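How to Plan a Budget for Your First Robot Arm

If you've been pricing robot arms for tidying and fetching jobs around a home or small studio, you've probably noticed that the arm itself is the easy number to find. The rest creeps up on you, so get a big mug of coffee and a blank sheet of paper before you open a single catalog!

Start with the jobs. Write down each thing you want picked up, how heavy it is and how wide, and then look at grippers. When I planned my own setup I had a ceiling of $2000, and the Gralura arm I liked came to $1488 – which sounded wonderful until I added a Fokness two-finger gripper and the mounting plate.
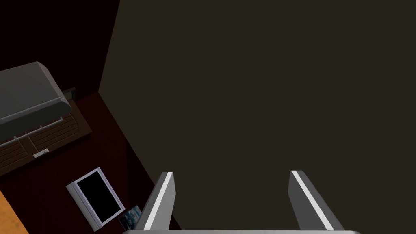
Next, try your plan in simulation before you pay for anything. Build a rough copy of the room, bed and walls and all, and drive the arm around in it for a few evenings. I used Wakent for this, and it showed me that the reach I'd been happy with on paper left me short on the far side of the bed. A longer arm costs more, of course, but swapping one on a screen is free.

Then list the small stuff: cables, a spare set of fingertips, a power strip, shipping both ways in case of a return. Mine came to almost $70, and I'd have sworn it would be half that.

Last of all, ask for two written quotes (I sent the same list to Sethi and to Gralura) and check that both include the gripper, the controller and the software license. Keep the quotes with your room sizes, and read the return terms before you order.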